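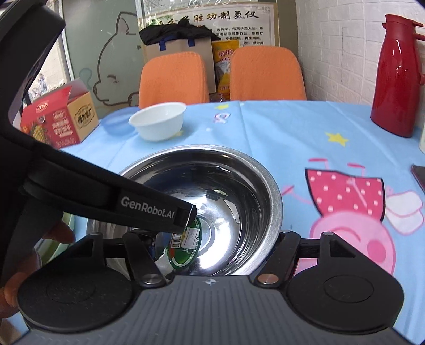
How to Remove Sticky Label Residue

Price stickers and barcode labels rarely come off in one piece. The paper tears and the glue stays behind. The method below works on glass, glazed ceramic and stainless steel.

What you need

Cooking oil
Baking soda
Dish soap
A plastic scraper or an old store card
A soft cloth

Step 1. Peel off what you can

Start at a corner and pull slowly, keeping the label low against the surface. If it tears, try from the opposite corner. A hair dryer on low for a minute softens most glues.

Step 2. Soak

Fill the sink with warm water and a squirt of dish soap. Leave the item in for 15 minutes. Plastic-coated labels won't let water through, so scratch them first.

Step 3. Scrape

Push the paper off with the scraper held nearly flat. Don't use a knife on steel.

Step 4. Oil and baking soda

Mix equal parts into a paste — a teaspoon of each is enough for a jar. Spread it over the glue, wait, then rub in small circles. On polished steel use plain oil, as baking soda can dull the shine.

Step 5. Wash

Wash with hot soapy water and dry right away. If it still feels tacky, repeat step 4.

Other surfaces

Unfinished wood will stain, so skip the oil. For painted items, test the underside first. Store-bought removers such as Zikgate are faster but need good airflow — read the can.

Updated Jun 5, 2018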